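Remote driving FAQ – Plamach house tasks, simulated rooms. Written fast, ask Embla T. if something's wrong.

**What do I actualy do?**

Drive the robot through the task with the two hand controllers. It learns from your runs. Start in the room with the brick walls and wood floor, get the feel of it there.
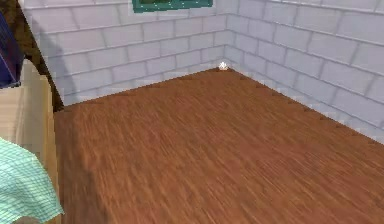 *Issue 15*

**How long is a run?**

Up to 380 seconds, then it cuts off. Most people need less. Stop early if you're done – don't pad.

**I bumped a chair. Bin it?**

No. Keep it, tick "contact". Bin only if you dropped something or lost the link.

**Where do I begin in the dining room?**

Anywhere with a clear path to the table. Glass bottle and stemmed glass are close together, so go slow on that side. Sideboard after.

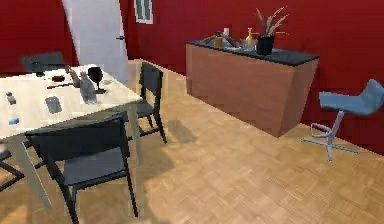

## Doors and saving

**Which way do I face for the door?**

Square on to the handle. Small black lever on a pale door, easy to miss if you come in at a slant. Line up first, then reach.

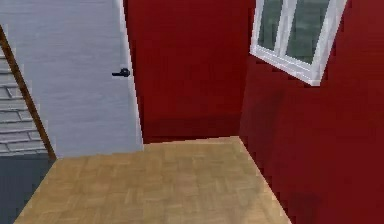 Slow hands near the lever, quick ones confuse the replay. If you miss twice, back off and line up again, same run.

**How many runs do you want?**

About 40 each. Breaks whenever.

**Controllers drift?**

Put both flat on the desk, hold reset, wait for the beep. Still drifting – tell Sølve Haugen, he has the spare pair.

**Where does it save?**

Preno folder, under your initals. Not the desktop pls.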